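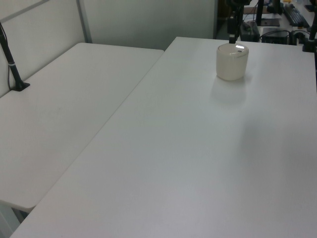

White container on a white table, with the gripper at the lid.

Flivomier is a small freight brokerage in Vallejo. We find trucks for people who have pallets and pallets for people who have trucks, and we answer the phone while doing it, a service some of our larger competitors have moved past.

Chelsea Fothergill started the company after 11 years dispatching for a regional carrier, where she learned to read a bill of lading upside down and to distrust any sentence beginning "the driver should be there by." She opened with 2 desks and a fax machine. The fax machine is still plugged in — one shipper in Trinham insists on it, and he pays within 30 days, so he can have whatever he likes.

Today we work with 340 carriers, most of them owner-operators with a truck or two. We check their authority and insurance before the first load and keep checking afterward. We also pay them on time, which has made us oddly popular at truck stops.

In March we took over the book of business from Skustberg, who handled refrigerated loads up the valley. Their customers kept their rates and their phone number. It rings on Chelsea's desk now, usually at lunch.

We don't have a mission statement. We had one once, but it was mostly adjectives.

Flivomier Freight, Vallejo, California | Contact | © Flivomier. All rights reserved. | Back to top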